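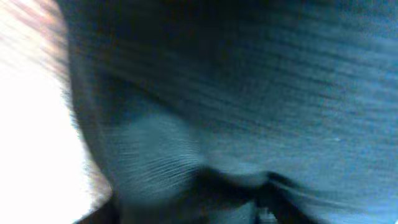
Blue Cloth, Clear Box
Gallery - May 2021

This page belongs to a set on storing household fabric at Stiltier, our shared workroom in Zalside. The subject is folding cloth and putting it away in clear plastic boxes. 

We started sorting the fabric shelves in March. There were 331 pieces on the list when we finished, counting tablecloths, curtain lengths, throws, dust covers and a lot of plain yardage that had never been cut. Most of it had been kept in paper sacks. The sacks were fine for keeping light off, but you had to open every one to find what you wanted, and after a few years the labels had come off half of them.

The blues

Blue is the largest color group on the list. It runs from navy through teal to a grayish steel blue, and the same piece can pass for two of these depending on where you stand and how the light falls on it. For that reason the list doesn't try to name shades. It says "blue, dark" or "blue, light" and gives the shelf number. If you need to match a color, take your sample to the shelf and look at both in the same light, near the window if you can.

Texture is a better guide than color when two dark pieces look alike. Run a hand across the cloth in both directions. A rib or a heavy weave shows up right away, and a brushed surface will drag a little one way and not the other. Loose fibers along a raw edge should be trimmed before folding. Don't pull them, as a pulled thread can run a long way into the piece.

Folding for the box

The fold we use is the Bùi fold, named for the shop on the corner that used to sell cloth this way. Lay the piece flat and fold it in half lengthwise. Fold it in half again if it is wide. Then bring both short ends to the middle and close it like a book. The result is a flat block with the ends inside and one long smooth edge, and that edge goes up or toward the front of the box.

Smooth each layer with the flat of the hand before making the next fold. Thick cloth traps air and comes up in the middle like a small pillow. Press it down from the center outward and it will usually settle. If it doesn't, open the last fold and do it again.

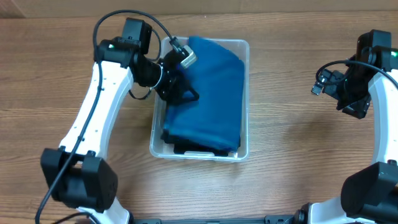

One folded piece to a box is the rule for anything heavy. The cloth should take up most of the inside and still leave room for fingers at the sides, so that it can be lifted out without tipping the box over. Lighter cloth can go 2 to a box, with a sheet of tissue between.

Set the box down on the table before you start and keep it straight in front of you. Lower the cloth in level, then press the corners down one at a time. The far corners tend to ride up against the wall of the box - go back to those last. If the fold has slipped, take the piece out and refold it on the table. Trying to fix it inside the box makes it worse.

The boxes

We use clear boxes because the color can be read from across the room. Ours came from Kemidov, who had 300 left over from a shop order and let us have the lot at a good price. That is more than we need for the fabric, and the rest have gone to the button and ribbon shelves.

Labels go on the short side, low down, where the lid doesn't cover them. Write the list number and the length of the piece. The fabric type can go on a second line if you know it. If you don't know it, leave the line blank and somebody else can fill it in later.

Lids stay off overnight after packing. Any piece that feels damp or cool to the touch goes back on the drying rail and is packed another day.

Using the shelves

The blue shelves are on the left as you come in from the stairs. Boxes may be taken down and opened at the tables, and should go back in number order. Please write the new length on the label when you cut from a piece, and cross out the old one.

The whites and creams are next on the list, followed by the prints. Their pages will be added to this gallery as the shelves are done.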